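Handout 4: Moisture movement in timber and panel products
Uvcombe Materials Course, Unit 2

Read this before the April practical. The tables referred to as T1 to T3 are in the unit pack.

4.1 Moisture content

Moisture content (MC) is the mass of water in a sample divided by its oven-dry mass, given as a percentage. Because the divisor is the dry mass, values above 100% are possible in green timber. Dry to constant mass at 103 °C and weigh straight from the desiccator.

Worked value. A block from the Coman store weighs 363 g as received and 330 g oven-dry. The water lost is 33 g, so MC = 33 / 330 = 10%. Dividing by the wet mass gives 9.1% and loses the mark.

4.2 Fibre saturation

Water is held in two ways: free water in the cell cavities and bound water in the cell walls. Free water leaves first and its loss causes almost no change in size. The point at which the cavities are empty and the walls still full is the fibre saturation point (FSP), usually taken as 28 to 30% MC. Shrinkage starts below this.

4.3 Direction of movement

Movement along the grain is small enough to ignore in most joinery. Across the grain it differs between the radial and tangential directions, tangential being the larger, often by a factor of two. Cupping in flat-sawn boards follows from this difference. Quarter-sawn boards stay flatter but still change in width.

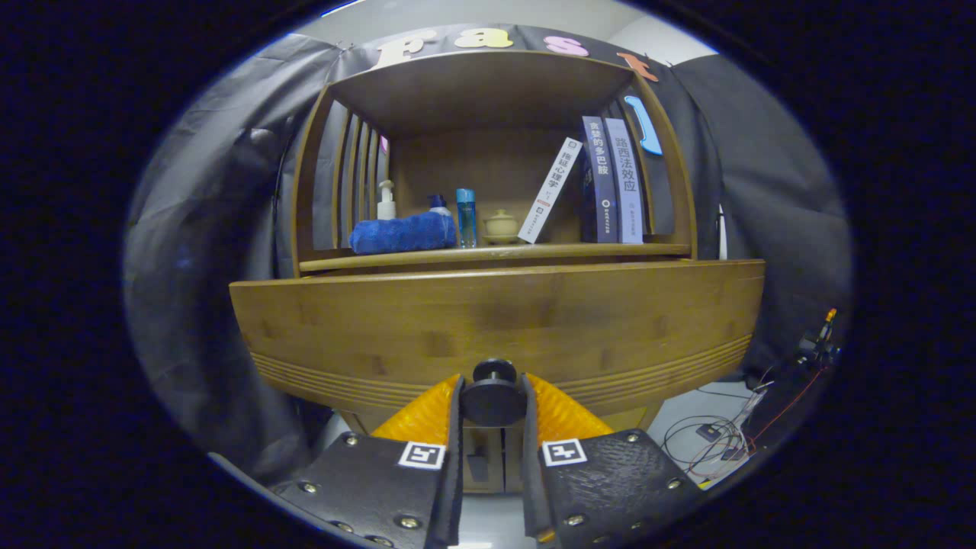 Veneered work needs separate treatment. A veneer is thin and glued to a core, so its own movement is restrained and appears as stress in the glue line. If one face only is veneered, the panel bows; a balancing veneer of similar thickness and grain direction is laid on the back. Bamboo is a grass and has no rays or growth rings, so the radial and tangential figures in T1 should not be applied to it. On a bamboo-veneer cabinet with a rounded lower front, the direction of the grain relative to the curve has to be noted before any estimate is made. Vertical grain puts the larger movement across the width.

4.4 Estimating the change in width

Change = width × coefficient × change in MC, with the coefficient per 1% MC from T2. The formula holds only below FSP.

The Tusside floor is 3000 mm across the boards. With a coefficient of 0.00233 and a fall of two points in MC, the change is 14 mm, leaving 2986 mm. The gap is shared between the joints if the boards are free to move — glued boards will open at the weakest joint instead.

Exercise. Repeat for the Pultska panel, 2000 mm wide, same coefficient, MC rising from 8% to 11%. State the expansion allowance at each edge.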